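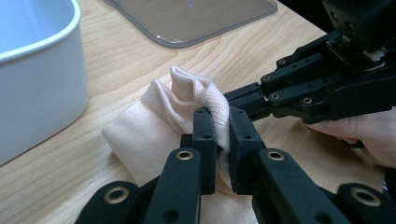 Projects > Sound and Installation > Pletside > Progress Report

Pletside: second progress report to the Wikström Fund

September 15, 2022

I'm writing this one in a much better mood than the last. In April I told you I had a title, a pile of notebooks and a slow bell chord I couldn't make behave. Now there is a piece. It isn't finished, but you can sit in it and listen to it from one end to the other, and I have done that more often than is probably good for me!

Where the music stands

Pletside is still planned as a sound installation in three parts, running without a break. Parts one and two are composed and mixed in draft. Part one grew a lot over the summer (it was supposed to be a short entrance, and it wanted to be a landscape, so I let it). It starts from a single reed organ note and spreads outward very slowly, each new voice tuned a little away from the one before, until the air in the room seems to beat. Part two is the rhythmic one, all small taps and clicks passed from speaker to speaker, and it makes me laugh every time the pattern trips over itself and lands back on its feet.

Part three exists as sketches. I know how it ends, and I know the bell chord belongs there after all. Getting from the last click of part two to the first bell is what I'm working on now.

Tuning

The application promised a fixed scale for the whole work. I have moved away from that and want to be open about it. The fixed scale sounded fine on headphones and stiff in a real space, so each part now has its own tuning, with 2 shared notes that carry the ear across.
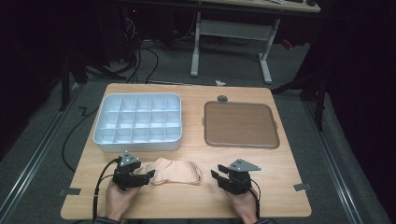
Those shared notes are held for a long time at each crossing, long enough that you stop hearing them as notes and start hearing them as part of the building. I'm really happy with how this came out, and it cost no extra money, only a few weeks of retuning samples by hand.

Software and equipment

I'm running everything in Vovamex, which handles the speaker routing and lets me shift tunings while the sound is playing. It crashed a good deal in early summer. A clean install on the studio computer fixed most of that, and the last full run-through was steady. The speakers are on loan as agreed. One has a buzz in the low register and will be swapped before we open.

The Drulov space

The old drying hall at Drulov is confirmed. The echo is long, more than 15 seconds for the lowest organ tones, and I have thinned out part one to leave room for it. We still need a quieter answer for the ventilation, which hums almost exactly a quarter tone under my opening note. I may retune to it and make friends.

Budget

Spending is on track. Travel came in under the estimate and I'd like to move the difference into extra rehearsal time in the hall, if you agree. A revised sheet is attached to the emailed version of this report.

Next steps

Finish part three, replace the speaker, spend two full nights in the hall adjusting levels, then invite a small group in for a test listening. I'll send you the recording as soon as it's cleaned up.

Comments (3)

reedbox: Please do retune to the fan. I did that with a fridge once and it was the best thing in the whole concert.

low_hum: Will there be seats or are we on the floor? My knees would like to know before I book a train.

marshlight: Heard the draft of part two and I've been tapping it on the steering wheel ever since. Can't wait for the bells.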